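Nest box camera at Koval Creek - night footage dropping out
Ticket opened by Lesia Fedoruk, Urkell Wildlife Watch

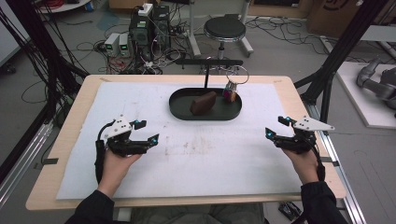
Green tray and key ring on the white mat.

Status: resolved, keeping an eye on it
Category: trail and nest cameras

Lesia, first report
Hi all! The sugar gliders are back in the old stringybark and I'm over the moon. They've moved into the box we put up last winter, the one facing the creek. The trouble is that the camera only gives me footage until a bit after 9 pm. After that there's nothing until morning, when it starts up again and records every magpie in the district. The gliders do all their best stuff after 9, so I'm missing the lot!

Camera is a Toltance, running on the internal batteries plus the little solar panel. Card was formatted before it went up. Daytime clips are beautiful, you can count the whiskers on the antechinus that came to have a nosy.

Tymofii Dovhaniuk replied
Gliders in the creek box, that's brilliant news. I had a look at the clips you uploaded. The last one each night gets darker from left to right and then stops partway through, which makes me think power. Infrared lights chew through batteries much faster than daytime recording does. Can you tell me:
What does the battery reading say at dusk, and again first thing in the morning?
How long are your clips set to?
Is the panel getting any sun at all under that canopy?

Lesia
Went up this morning with Hryhorii holding the ladder. Reading says 100 per cent at dusk and it said the same at breakfast, so I'm puzzled. Clip length is the longest it will go (I wanted to see them glide!). Panel gets sun from late morning, then it's behind the big branch.

Also there's a huntsman living on the back of the camera now. Gorgeous thing. We left her where she was.

Tymofii
Good on you for leaving her. Don't trust that reading if you've got rechargeables in there, the meter is set up for ordinary alkalines unless you change it. Settings, Power, Battery type. Then drop the clip length right down and set the infrared to Low. The box is close enough to the lens that you don't need full strength, and the gliders' faces will be less washed out too.

Hryhorii Kobzar
Adding from my own camera at the Beltosano gate: same thing happened to me with the wombats. I changed the battery type and the reading fell to 3 per cent on the spot. Felt a bit silly. Fresh set in and I had wombats all night, including one having a glorious scratch on the fence post.

Lesia
Changed the battery type and mine was nearly flat! New set in, short clips, infrared on Low. Moved the panel to the other side of the branch while I was up there. Will report back.

Lesia, next morning
IT WORKED. Footage right through to dawn. Two adults carrying leaves in with their tails curled round them - I've watched it so many times my tea went cold. There was a boobook on the branch for a while as well, and everybody stayed very firmly indoors until it left.

One small thing left over. The time stamp is 2 hours out, so my dawn clips say the middle of the night.

Tymofii
Fantastic footage! The clock can reset when the batteries come out. Set it again by hand and check it next time you swap. I've made a note on the earlier clips so Elfriede doesn't enter the wrong times in the January sightings sheet.

Elfriede Stüber
Got it, times fixed in the sheet. Please send more leaf carrying.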